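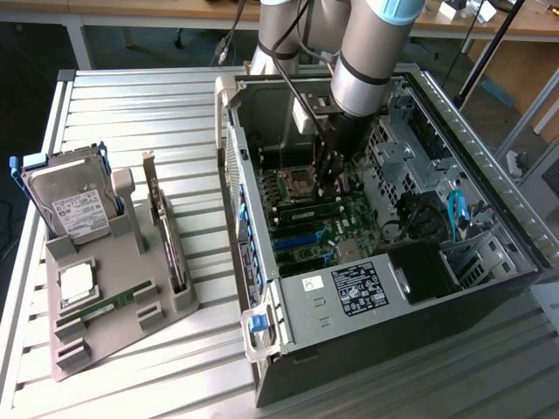
Equipment Planning Forum: Second assembly cell, budget for the coming year

Posted by s.bratu
Colleagues are invited to comment on the proposed second cell before the request closes in July. The proposal covers one arm, one gripper, a slatted aluminium table and a fixture tray with places for the drive, the processor, the memory and the expansion card. Gallix has quoted for the arm and gripper. Ridham has quoted for the table and tray only.

Posted by l_coman
I support the purchase but not the tray as drawn. Ridham asks 1,000 for each tray, and a change of processor or card would mean a new one. I would ask for plain trays with inserts that can be exchanged.

Posted by noeline.whitelaw
I do not agree with Mr Coman. Inserts work loose, and a processor must lie square in its recess if the gripper is to place it in the socket. The moulded pockets should stay. We could save more by ordering 5 trays together, and Ridham should be asked for a price on that basis.

Posted by l_coman
Five trays of one pattern is exactly the commitment I wish to avoid. The Mendunia contract may bring a different case altogether.

Posted by v.vlad
Please note that neither quotation includes spare cables or gripper fingers. Delivery from Gallix is nine weeks, eight if the order is joined with the one from the Pîrvu site.

Posted by s.bratu
Thank you. I shall ask Ridham to price both kinds of tray, and will add a line for spares - Ms Vlad, kindly send me the part list. The arm itself appears to be agreed.

Posted by noeline.whitelaw
Agreed as to the arm. My objection to inserts stands.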